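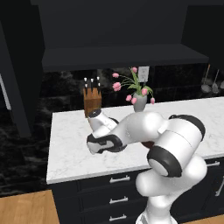
Robot arm over a marble countertop, computer render.

Studio visit: Hevetti open day, Hobart

Hevetti opened its Hobart office to the public on Tuesday, from 10 am to mid-afternoon. The studio makes console and PC games and does contract porting for smaller developers. Visitors were taken through in groups of eight. I joined the second group, which covered the build room, the compatibility lab and the audio room, in that order.

Build room

Builds run on a rack in a former storeroom behind the kitchenette. A full build of the current project, Trimasano, takes 39 minutes from a clean checkout. Incremental builds are shorter, but the studio doesn't use them for anything sent to testers. The pipeline was rebuilt last October after a run of failures traced to a stale shader cache. The cache key now includes the compiler version and the driver branch, and any mismatch forces a recompile.

Anastasia Michailidis, the build engineer, ran the session. She showed the failure log from the previous night, in which two jobs had stopped on a missing localization file. Both had been restarted by hand before we arrived. Automatic retry is switched off for that class of error. A question about moving the farm to hosted machines got a short answer: they priced it, and the transfer costs for uncompressed assets ruled it out.

Compatibility lab

The lab has 24 test stations on two long benches, split between desktop hardware and console kits. The kits were covered and we were asked to keep our phones away on that side of the room. Each release candidate goes through a checklist of 383 items. The bulk of these concern input handling: controller disconnection, remapping, swapping devices while a menu is open, and suspend and resume during a save.

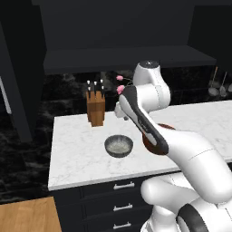

Knife block and round grey bowl on the counter.

Bugs are logged against the checklist item and the build number. A tester can't close their own report. Severity is set by a second tester, and disagreements go to the lead at the end of the shift. The tool is called Ullitz and was written in-house. It is plain to look at, with a table on the left and attached captures on the right, and it loaded quickly on the older machine used for the demonstration. Search only matches whole words, a known complaint according to the tester at the keyboard.

Audio room

The third stop was brief. The room is treated on three walls and measured quiet enough for dialogue pickups, though full voice sessions are booked at Steinarsdóttir, a recording studio across the river. We heard one footstep set on gravel at three levels of compression. The centre setting is the one shipping.

Practical notes

Parking on the street is limited to one hour, so the bus is the better option. The stairs to the lab are steep and the lift was working but slow. Registration is through the studio's website and the afternoon groups filled first. Questions on hiring were referred to a printed sheet at reception listing two openings, one in tools programming and one in test. The sheet gave no closing date for either.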